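Notebook, textile dyeing bench, 3/31/25

Continued with the madder samples on Oltine cotton. The question is still the same: why the red goes brown after the first wash when the cloth was mordanted in the new alum, and stays clear with the old one. I cut 19 strips from one piece, all from the same side of the roll, and marked them with thread knots, as ink disappears in the bath.

Scouring as before, with soda and a little neutral soap. I weighed the dry cloth again, because in my last entry I wrote the weight of the wet one and all the percentages were wrong. Please do not use the table on the previous page.

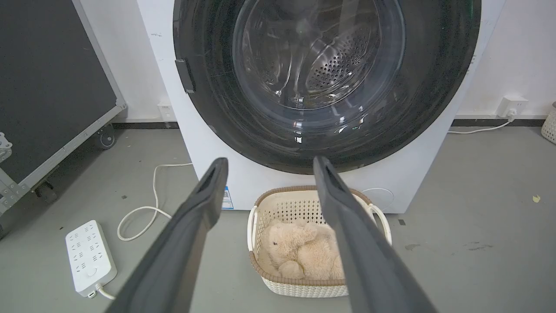
Dye bath was held at 61 degrees C. Above this the brown part of the root comes out too, this we know already from July. The thermometer of the big pot reads a little high, so I trusted only the glass one. Volume 1,000 ml for each group, tap water. The Navarro recipe asks for hard water, and ours is soft, so chalk was added to half of the groups. I should have written on the jars which half. I found it later by testing the pH, but it took me a long time.

First impression, strips still damp: with chalk the red is deeper and more even. Without chalk it is closer to orange, a color I like but the Medside people did not order it. The new alum looks duller in both groups. It can be iron. I will ask the supplier for the analysis sheet, and meanwhile I try a pinch of the Gulline cream of tartar in the mordant.

The wash test follows the usual sheet: cold fill, short program, no softener, undyed cotton sewn to every strip to see the staining.
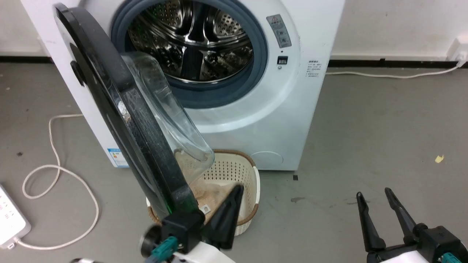
Front loader with door open. Drum and rubber door seal visible.

To do before the next bath:
Dry the strips flat in the dark, not on the radiator.
Repeat 5 strips with distilled water plus chalk.
Grind more root. The coarse part gives a weak color and stays in the folds of the cloth.
Buy filter bags, the old ones have holes.

Open point: does the mordanted cloth need to rest one night or two? My notes say both.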